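4.2 Loading a Room in Rosteo

Rosteo rooms are supplied ready for use with the Vumel navigation package. Confirm that the license service is running before you begin.

1. Open the Rooms panel and select the washroom set.
2. Enter a seed value. The factory setting is 257.
3. Set the number of parallel rooms. The limit is 16 on a standard license.
4. Select Load and wait for the status light to turn green.
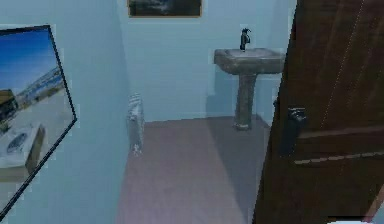
5. Set the door to Open, Closed or Random. Doors left on Random are reset at the start of each run.
6. Enter the run length in steps, up to 2,000, and select Start.

Note: Wall and floor colors may be changed at any time - sink and door positions may not.

Caution: Do not close the panel while a room is loading. Unsaved settings will be lost.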